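Oria Household Bottles

A picture collection of everyday bottles and their labels

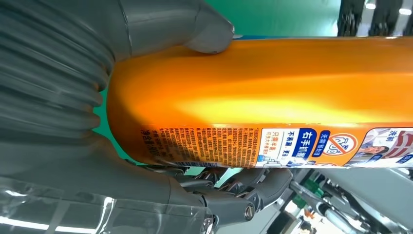 Oria is a set of 1556 pictures of household bottles, the kind found under a sink, on a laundry shelf or beside a tub. It was put together for people who work on reading package text and sorting containers by shape and color. The bottles are plastic for the most part. Many have glossy sides and small print.

Contents

pictures: 1556 files
labels.csv: one row per picture
text.csv: the label text that could be read, line by line
splits: train and test lists
notes.txt: known problems by file

The train list has 1137 pictures. The rest are in the test list. A bottle that shows up in the train list does not show up in the test list.

Fields in labels.csv

file: name of the picture
body_color: main color of the bottle, from a fixed list (orange, white, clear, green, blue, other)
finish: glossy, matte or mixed
lying: yes if the bottle is on its side, no if it is upright
complete: yes if both ends can be seen
script: writing system on the label, such as Latin or Chinese
text_angle: upright, sideways, upside down or slanted
shadow: yes if any part of the label is in shadow

Label text

Text is copied as printed. Chinese is kept in Chinese, with no translation in the main file. Phong Phí checked the Chinese rows. Net content lines (净含量 on Chinese labels) have their own type, "net", because they are often set larger than the copy near them. If the words are readable and the amount is not, enter the words and put a question mark where the amount would go. Do not fill in an amount from another picture of the same product.

Characters lost in glare or shadow are marked with a single # each. When the number of lost characters is unclear, one # stands for the whole gap.

Color

Body color is the color of the plastic in normal light. An orange bottle can have a yellow highlight down the side and look reddish brown at the base where a shadow falls. It is still entered as orange. Earlier rows used two colors for these, and Brittany Arsenault changed them all to one in version 3.

Known problems

In 40 pictures the label is too dark to read past the first few characters. They are kept in the set and listed in notes.txt.
The finish field is weak for clear bottles. Gaétan Robichaud and Darlene Poirier entered it separately and often disagreed.
Cap color is not recorded.
Bottles with a wraparound label have only the side that faces out in text.csv.

Changes

Version 3: single body color, text_angle added, double entries removed.
Version 2: Chinese text checked again, "net" type added.
Version 1: first set.

Corrections go to Océane Doucette at Kokden. Include the file name and the row as it should read.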